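Home Our People Practice Notes Conversations Contact

September
By Lucrezia Cocco

When I told a friend I was going to spend an afternoon talking about guardianship for grown-ups, she asked if I'd lost a bet. I hadn't. I'd heard Ilaria Fabbri speak at a library evening last spring and had been trying to get on her calendar ever since. Fabbri runs the guardianship and supported decision-making side of Rokitgate, a small law office on the second floor above a shoe repair shop, and she talks about her work the way other people talk about a band they love.

She started before I had my recorder out.

"Everybody comes in thinking there are two doors," she said. "Either I'm Mom's guardian and I run everything, or I'm not and I can't do a thing. And there's this whole hallway in between! Most of my day is showing people the hallway."

The hallway, as she lays it out, includes powers of attorney, health care directives, representative payees, joint accounts (she has opinions on joint accounts, mostly bad ones) and written agreements in which an adult with a disability names the people who will help them think through a choice, while the choice itself stays with them. That last one is her favorite. She pulled a blank form out of a drawer to show me how short it was.

"It fits on 4 pages. I've had a 19-year-old client fill in most of it himself at this desk, with his sister reading the questions out loud. He picked her for money and his uncle for doctors. He did not pick his dad for anything, and his dad had driven him here!" She laughed. "They worked it out. The dad got rides and groceries."

I asked what usually brings a family to her. A birthday, very often. A child turns 18 and overnight the parents find that the clinic won't talk to them and the school wants a different signature on the plan. Fabbri wishes they'd come a year sooner, when there's time to talk it over at the kitchen table. The other big group is people in their fifties and sixties with a parent who has started missing bills or opening the door to anyone with a clipboard.

"And those folks are scared," she said. "They've read something awful online. They want to file a petition tomorrow. So I ask, okay, what happened last week? What was the actual thing? And maybe it was the gas bill. Well, you don't need a judge for a gas bill."

Sometimes you do need a judge, and she's quick to say so. She told me about a matter she calls the Rizzi case, after the street the client lived on, in which an older man had signed over his house to a neighbor and couldn't remember doing it. There a full petition was the right call, with an evaluation, a court visitor and a lawyer appointed just for him. The hearing lasted most of a morning. What she remembers best is that the judge came down off the bench and pulled up a chair so the man could hear her.

"I think about that chair a lot," Fabbri said. "He got asked what he wanted, and he had an answer. He wanted to stay near his tomatoes." 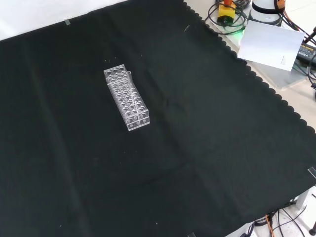 Evaluations are the part of the process families ask about most, and Fabbri has a whole talk ready. A judge can't limit someone's rights on a relative's say-so; there has to be evidence from a professional who has spent time with the person, and she wants that report to say what the person can do as well as what they can't. People hear "medical evidence" and picture a lab test, as if capacity were something you could draw from an arm and read off a printout. A blood panel may help explain why somebody is confused, she says, and she always asks if one has been done, but the legal question is about decisions. Can he tell you what the surgery is for? Can she say what happens if the rent isn't paid? A good evaluator will come at it more than once, in the morning if mornings are better, with hearing aids in and glasses on.

"Glasses on!" she repeated, tapping the desk. "I had a report come back that said the lady couldn't read. Her glasses were in my car."

Before Rokitgate, Fabbri spent some years at Mornari, a larger firm that handled estates, and she credits it with teaching her how to read an accounting. She still reads them closely. A guardian of the estate has to report to the court on what came in and what went out, and she sits down with first-timers to get them going. One client brought her a grocery bag with a year of receipts totaling $2,324, every one of them flattened and dated in pencil. "I could have hugged her. I did hug her."

Her newest project is called Warneo, a free evening clinic where families can sit with a lawyer for half an hour and leave with a plain list of next steps. It runs twice a month, starting at 6, and there are 2 lawyers on hand with a social worker between them. There's no income test. You don't need papers, although a list of medications and the names of the banks will save time.

I asked what she'd want a reader to do this week, if they did only one thing.

"Ask the person," she said right away. "Your mom, your brother, whoever it is. Ask who they'd want helping if things got hard. Write down what they say, and put the date on it. It isn't a legal document, and I'm still thrilled when somebody walks in with one."

Then her next appointment was at the door, a mother and son who were a little early, and she was up and asking the son where he wanted to sit.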